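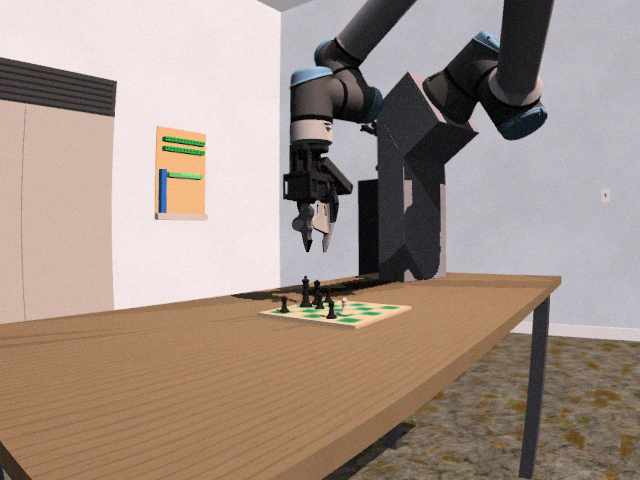

So I've spent most of March thinking about where to put a pawn. If you've been reading for a while you know I've been training a pick-and-place policy in simulation, and you know the part that keeps biting me is the letting go. Picking up went fine months ago (well, fine enough). Putting down is where all my evenings went.

The trouble with chess pieces is that they're small, they're top-heavy, and they stand close together. My old policy would learn one good way of lowering the gripper and then use it everywhere, neighbors or no neighbors. Park a king next to a pawn and ask for the pawn, and over goes the king. I had a folder of those clips that I used to watch when I wanted to feel bad.

What finally moved things was a change to how I pick the training layouts. I had been scattering pieces at random, and random layouts are mostly easy! There's usually plenty of room for two fingers. So I wrote a little sampler, which I named Akus for no good reason, that looks at where the current policy fails and makes more boards like those. Crowded ones, mostly. It refreshes every 20 training rounds, and I mix in plain random boards so the thing doesn't forget how to do the simple stuff. I left them out the first time and it got weirdly timid, hovering forever over a piece with nothing near it.

For the test I froze a set of 300 layouts that neither version had ever trained on, and I ran the whole set with 4 different seeds. The old policy, Cai, knocked over a neighbor in nearly a third of its attempts. The new one does it in fewer than one in ten. I reran everything before I let myself believe that, and then I found a bug in my tip-over check, fixed it, and reran it all again. The gap got a little smaller but it held up.

Training took 3773 episodes before the curve went flat, which is fewer than I'd budgeted for. I'd planned on leaving it going for a whole week — my poor electric bill — and I stopped it early and went to bed like a normal person.

Now the bad news. The approach angle is still pretty much straight down, and I think that's a limit of my reward more than anything. When two tall pieces stand side by side, a slight tilt of the wrist would help a lot, and the policy just won't try it. I also haven't touched the second arm. Everything in these numbers is one-armed work, and the other arm stays folded out of the way the whole time. Handing a piece across would be fun but I'm not there yet.

And yes, it's all simulated. Friction on the piece bases is a number I typed in, and I'd like to vary it properly before I say anything about real pieces on a real board. That's next, along with a heavier king.

If you've tried failure-weighted sampling on something that isn't board games, leave me a comment, I'd love to compare notes on how often you refresh.

Recent posts
Moving my scenes from Atov to Orkix, part 2
Why my gripper fingers kept sinking into the table
Cai, one year on
A small rant about friction settings
Reward curves I have regretted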